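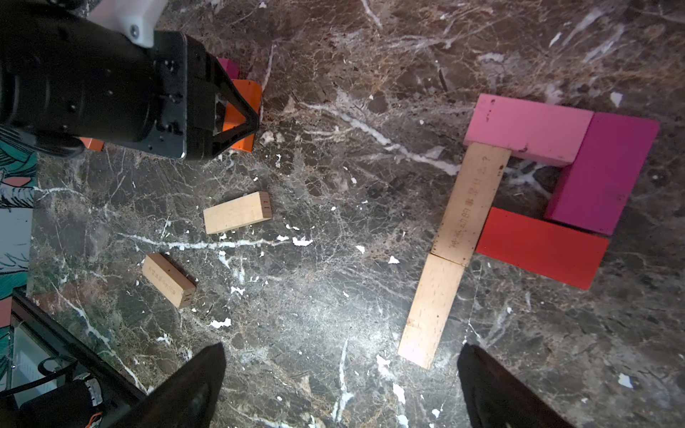 How to write a travelling merchant your players will want to meet again

Most groups buy their rope and lamp oil from someone with no name. That works for a quick stop, but if your campaign covers a lot of road, one trader who keeps turning up can carry news, rumours and small jobs from town to town. What follows is the method I use for a fantasy game. It needs a sheet of paper and an hour before the session. The rules system doesn't matter much.

Step 1. Decide where they go

Draw the route before you write anything about the person. Mine runs between two towns, Anbridge on the river and Gidby up on the moor, with 17 miles of bad track between them. A loaded cart takes two days over it. Write down where the merchant sleeps on the way, who they pay to sleep there, and what shuts the road. In my game the ford at Grumarico floods every February, so anyone on the wrong side of it has to wait.

Keep the route short. A merchant who crosses the whole map will hardly ever be met by chance.

Step 2. Give them one trade

A cart that sells everything is a shop list. Choose one main line of goods and one sideline. Nikolovski, the trader I have used longest, deals in salt and takes in broken blades to sell on as scrap. The salt gives him a reason to visit every farm and inn. The blades mean he hears about fights, and usually knows who lost.

Write out the stock. I put 13 items on the list, with a price for each and a note on six of them about where they came from. If a player asks about one of the others, make something up and write it down straight away.

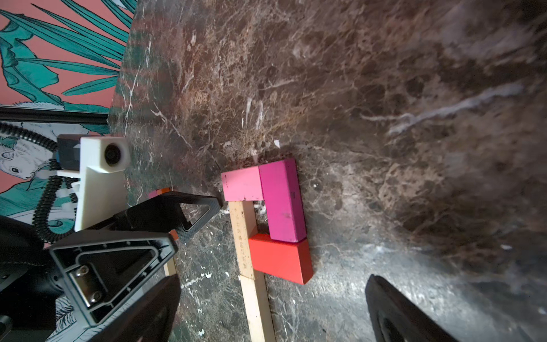 Step 3. Work out what they want

You need two answers, one for this week and one for the longer run. This week Nikolovski wants a new axle and someone to walk with him past the quarry. In the longer run he wants to buy back his mother's house in Gidby, which was sold to pay a debt of 27 silver. The sum is small enough that a party could settle it for him, and mine did in the end, though it took them most of a year to find out about it.

Avoid revenge as the long want unless the campaign is about it. It tends to take over every conversation.

Step 4. Write how they behave in three moods

Do this as three short paragraphs. Two or three sentences each is enough.

Ordinary: Nikolovski is polite and slow to answer. He gives the price once and waits. He will feed his mule before he serves a customer.

Under pressure: He talks too much and agrees to things. If the party threatens him he hands over goods and then reports them at the next town.

Among friends: He asks after people by name and knocks a coin off the salt. He will carry a letter for free but won't carry a parcel he hasn't looked inside.

These notes help far more at the table than hair colour or height. I do add one line of appearance so that I stay consistent.

Step 5. Set the stats last

A merchant rarely needs full combat numbers. Give them enough health to survive one round, one weapon, and a decent score in whatever your system uses for haggling and for spotting lies. If they have a guard, use the standard guard entry from your rulebook and change the name.

Step 6. Bring them in twice before they matter

The first meeting should be a plain sale. The second can include a bit of news. Save any job or trouble for the third. Damir Vukadinović, who ran the first long campaign I played in, kept a small table in the back of his notebook showing which characters we had met and how often, and I have copied that ever since. A tick in a column is all it takes.

Keeping the notes up to date

After each session, change three things: where the merchant is now, what has been sold, and what they think of the party. Move them along the route by however many days have passed in the game. If they ought to be stuck at the ford, leave them there, even when it would be handy for the plot to have them in town.

If the merchant dies, keep the sheet. The cart, the mule and the debt all belong to somebody, and that person can be the next character you write.

Last updated 2023-04-30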